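# The pause at the asterisk

Most printed psalters for common prayer put an asterisk or a line break in the middle of each verse. It marks a pause. In the parishes where I have prayed Evening Prayer over the past several years, the pause is either ignored or reduced to a catch of breath. I think it should be restored to a fixed length, taught once, and then left alone.

The psalm verse has two halves. The second half repeats the first, extends it, or answers it. Hebrew poetry works this way throughout, and the structure survives translation better than rhyme or meter would. When a group reads straight through the middle of the verse, the two halves fuse into a single prose sentence. The usual fault is a rush at the middle and a drag at the end, where everyone stops for air. The silence ends up between verses, where the sense needs it least.

At Saint Nina's in Polladow, where I attend, the practice changed in May. Leen Semaan, who leads the Tuesday-style choir-and-choir recitation we had inherited from the old school chapel, asked us to leave one full breath at the asterisk and none between the two sides. The second side begins as the first side finishes. That is the whole rule. It fits on an index card, and for the first few weeks it was on one, tucked into the back of each book.

The objections deserve a fair hearing.

The first is time. Ji-hoon Ma argued that people come to Evening Prayer between work and supper, and that a slower office will lose them. I take this seriously, but the gap between verses disappears under the same rule, and much of the time spent at the asterisk is recovered there. Psalm 100 is so short that the difference hardly matters. Psalm 68 is long, and the office divides it into sections for that reason. If the length is still a burden, the better remedy is to trim the announcements.

The second objection is that a timed silence is artificial. Joelle Kanaan put it this way in the parish bulletin: prayer should move at the speed of the heart. For private prayer I agree with her. A person alone with a psalter may stop on one word for ten minutes and be right to do so. Common prayer is a different exercise. The group can't follow several hearts at several speeds, and when it tries, it follows the loudest voice. A shared pause takes the pace out of that person's hands.

The third is the one I find hardest. Ayodele Obi pointed out that a pause can become a performance. People start listening for who comes in early. There is a certain kind of look that travels across the aisle. I have given that look. The correction, as far as I can tell, is to stop correcting. Once the rule has been explained, an early voice should be allowed to be early. It usually settles within a verse or two.

Some practical points follow from all this:

- The leader should not cut the pause short when the room is nearly empty. Four people can keep it as well as 100.
- The breath is taken through the nose, at a normal rate. A dramatic inhalation is worse than no pause.
- The doxology is treated like any other verse. Many groups speed up there from habit.
- Verses printed in three parts take the long pause at the asterisk only. The earlier mark calls for a slight lift of the voice.
- New books should be checked for the placement of the asterisk before purchase. Some inexpensive editions drop it.

I would resist adding anything further. We had a proposal for a small bell at the start of each psalm and another for recorded tones underneath the recitation. Both solve a problem the pause has already solved, and both need someone to operate them.
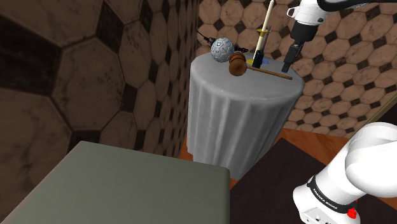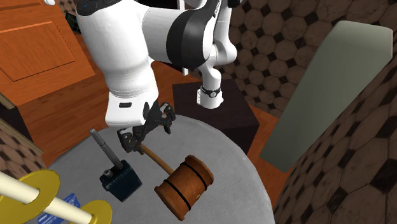
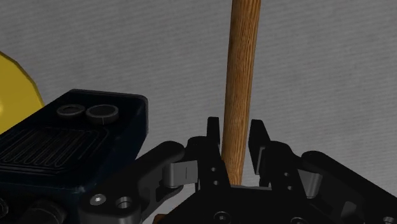
*From first to last: round table with ball and mallet; robot arm over the table; gripper and wooden rod. All three are computer renders.*

Lumturie Kos has asked whether the same rule should apply to the canticles. I would say yes for the Magnificat when it is spoken. When it is sung, the tone already supplies the break, and the cantor's phrasing should govern.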